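Derkport Seed Library – how the spring went
Report to the Platow Fund, 17th May

Hello again! We're at the halfway point of the grant, so I've tried to get everything down while it's fresh.

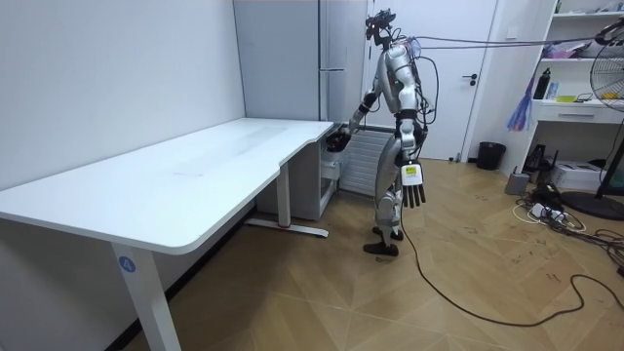
The big number first. We've handed out 3000 packets since the doors opened, and 187 households have signed up for a card. Beans went fastest, then the little yellow tomatoes (I really should have ordered more of those). Peppers were slow, and I still have a drawer full of them if you know anyone.

Money is mostly where I said it would be. The envelopes came from Geerts and ran to $555, a bit over budget because I went for the heavier paper after the first batch split at the corners. I moved that out of the printing line, which had some slack in it – the planting calendar ended up as a single sheet instead of a booklet, and people seem to like it better on the fridge anyway.

We ran 2 workshops, one on starting seeds indoors and one on saving them. The second was packed and went long, mostly over squash and whether it crosses with everything in sight. I'd like to do that one again in the fall, when folks have real pods and seed heads to bring along.

What hasn't worked so well is the returns. The idea was that growers bring seed back at the end of the season, and the labels that came with the Zadness starter kit don't leave any room for the variety and the year. I'm redoing them now. The lettuce also germinated badly, so I pulled it and tested a fresh lot on damp paper towels. Much better!

Still to do before the next report: new labels, a second cabinet, and a proper list of who's growing what. I'd also like to talk about shifting the leftover printing money to the cabinet if that's okay with you.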